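Worotine Grip Trainer: a review from the Conneely open day

I went to the open day at Conneely in April to see the Worotine Grip Trainer, a piece of software for practising robot hand work on screen before you try it on a real arm. Our workshop has a Clendar arm and we have been looking for a way to let new starters learn without tying it up all morning. I am posting this now, on 25 December 2018, after using our own copy for long enough to have an opinion.

The open day was well run. Brendan Dunne gave a short talk and then everyone was put at a desk with the program already loaded. You pick a robot, a hand and an object from three menus, and the view opens with the hand in place. I was given the three-fingered hand, which is the one I wanted to see. The lessons start with reaching and move on to gripping, lifting and setting down.

The controls took me 15 minutes to learn. Each finger has its own slider, and there is a single slider that closes the whole hand. Most people in the room used the single one. I found the separate sliders better for awkward shapes, where one finger meets a face well before the others do and you need to hold it there while the rest catch up.

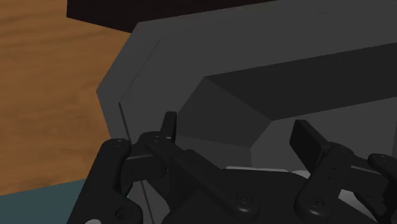
You can switch between a view from a fixed point in the room and a view from the wrist. The wrist view is the one I use most. It is close, so you see the fingers and the part you are working on and very little else, and it takes practice to judge how far you have left to go. A small inset with the room view would help. I asked Mairéad Brophy, who was looking after our row of desks, and she said it was on the list. It has not appeared yet.

The graphics are plain. Surfaces are smooth and the objects are mostly grey, which did not bother me. The shading is good enough to tell one face from another, and that is what you need when you are choosing where to put a fingertip. Anyone hoping for scratches, labels and reflections will be disappointed.

Contact is handled well in most lessons. If you press too hard on an edge the object turns away from you, much as it would on our bench. Thin parts are less good. Twice I had a fingertip sink a little way into a plate before the program noticed, and I had to back out and start the lesson again. There is no undo.

There are 2 versions. Besta is the cheaper one, and it has the same lessons with a smaller set of objects and no way to bring in your own. We bought the full version. Loading our own parts works, but file names with spaces in them are refused without any message, and it took us an afternoon to find that out.

The printed manual is clear, with a decent index. Lesson codes are listed at the back. The ones our starters go back to most are 2235, for closing on a sloping face, and 2418, for letting go without knocking the part over.

Good points: easy to pick up, separate finger control, sensible order of lessons.
Bad points: no undo, weak on thin parts, no second view on screen.

I would buy it again for training. If you only need to show visitors how a robot hand moves, Besta will do. Conneely let you try both at the open day, and I would ask for a desk near the front, as the talk is hard to hear from the back of the room.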